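Capítulo 4
El precio de esperar

Hacer cola es la actividad económica más practicada del mundo y la peor pagada. El lector habrá dedicado a ella una parte respetable de su juventud, casi siempre detrás de alguien que busca monedas en el fondo de un bolso. La economía clásica prefirió durante mucho tiempo mirar hacia otro lado: en sus gráficos, la oferta y la demanda se encuentran en un punto y nadie tiene que coger número.
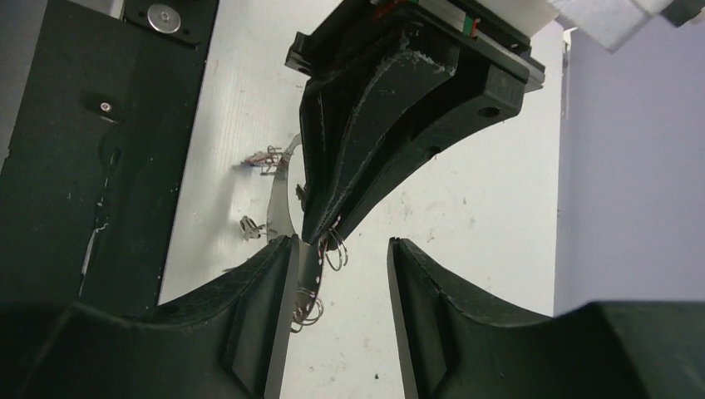

4.1 El caso de la panadería Homari

Homari vende 400 panes al día, todos al mismo precio, y los sábados podría vender 1.000. La dueña, Dagný Bjarnason, se niega a subir el precio el fin de semana. Sus clientes pagan entonces con la única moneda que les queda: 70 minutos de acera, en febrero, con viento.

¿Es barato ese pan? Depende de quién lo compre. Para un jubilado madrugador, la espera puede resultar hasta un pasatiempo; para una notaria, ese pan sale a precio de joya.

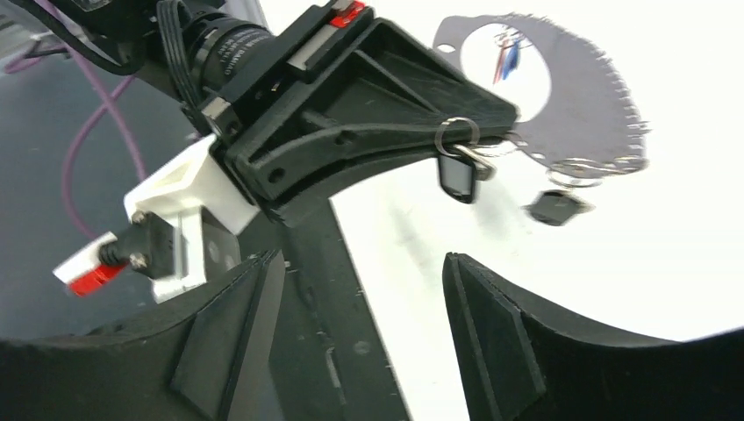
Llamaremos coste total a la suma del precio en caja y del valor que cada comprador da a su tiempo. La definición parece inofensiva, pero arruina varias ideas queridas, entre ellas la de que una cola trata a todos por igual. Siwan Phillips, clienta fiel, lo resolvió pagando a su sobrino para que esperase por ella. Sin haber abierto un manual, había creado un mercado. En el apartado 4.2 veremos cuánto debía cobrar el sobrino y por qué cobró menos.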